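About Hegarty

Hegarty is a small firm that tests claims. A supplier tells you their floor cleaner kills everything, their insoles fix your back or their course will have your staff reading twice as fast, and you would like to know whether to believe it before you sign. You send us the claim and whatever they gave you to support it. We tell you how much of it stands up.

We started in Nisow in May, in two rooms over a dry cleaner's, after years of sitting on the buying side of the desk and being shown graphs with no numbers up the side. The name was on the door when we moved in. We kept it, and we mention this in case you were expecting a founding family and a story about a grandfather.

We are wary of "about us" pages in general. Most of them say the company is passionate. We have read 200 of them for a client who wanted to know what the word meant in practice, and the report was short. So we will stick to what we do and what we charge for.

What we look at

Most claims come down to a percentage and a comparison. The first thing we ask is compared with what. A heater that is "26 per cent more efficient" may be more efficient than an older heater, or a broken one, or an open window. Then we ask who did the measuring and whether they were paid by the people who make the heater. Being paid doesn't make a result wrong, and we are paid too, but we like to see it written down.

After that we look at how many tries there were. Plenty of sales leaflets rest on a trial of 10 people, all of whom worked in the sales office.
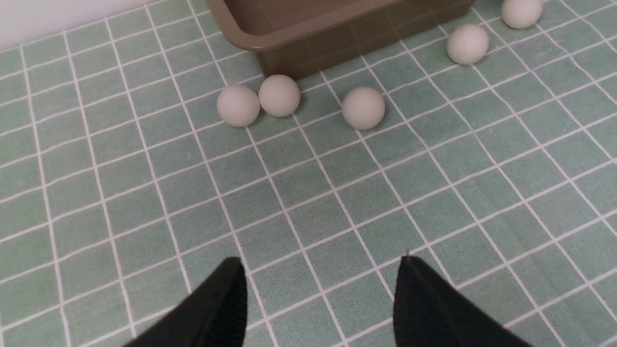

Do you only take on claims that you think are false?
We take on anything a client is thinking of spending money on, and we quote the fee before we have formed a view. A fair number of claims hold up, usually the dull ones. The fee is the same either way, and it is due whether or not you like the answer.

What we don't do

We don't give out badges. Several firms have asked for a "Hegarty approved" mark for their packaging and we have said no to all of them, including one that had already printed it. We don't write reviews, and we don't take a cut when you choose one supplier over another.

We also don't give advice on medicines. Others are properly trained for that, and you should ask them.

Our one long-running job is for Plulletix, who buy cleaning and kitchen goods for care homes. They send us the small print and we send back notes in plain words. They have ignored our notes 2 times that we know of, and they are allowed to.
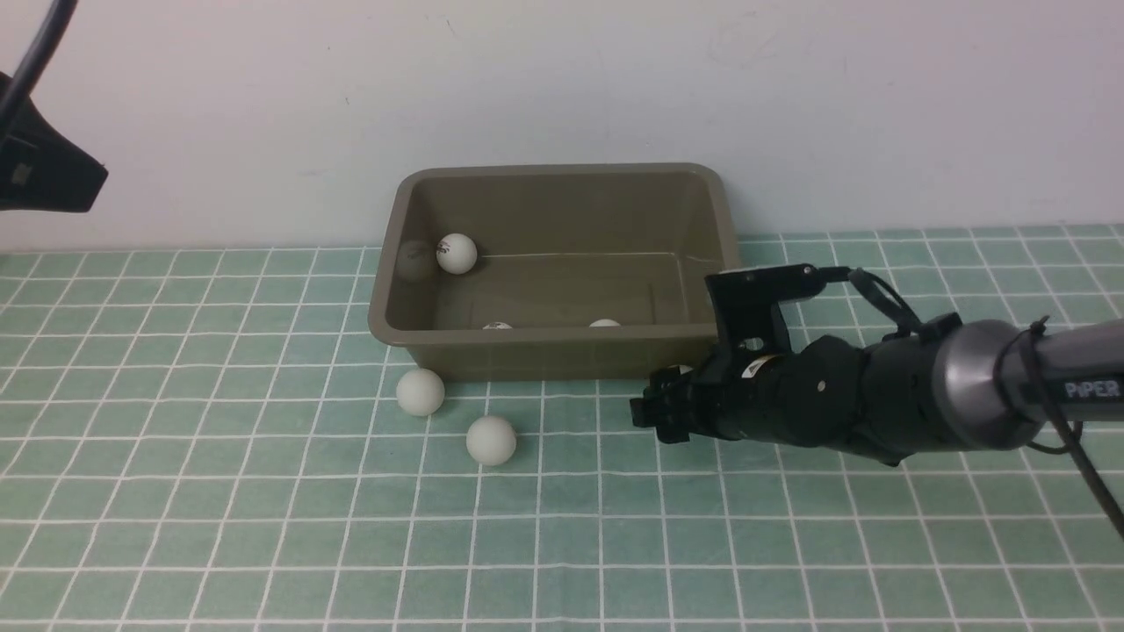

Ping-pong ball in a plastic tub.

Where we are now

We moved to Bernamar when the dry cleaner's wanted its upstairs back. The new place has better light and worse parking. Please don't believe the map on your phone, which will take you to the wrong side of the railway; come in by the station road and ring the lower bell.

If you want a claim looked at, send it as the supplier sent it to you, with the footnotes. If there are no footnotes, say so when you write.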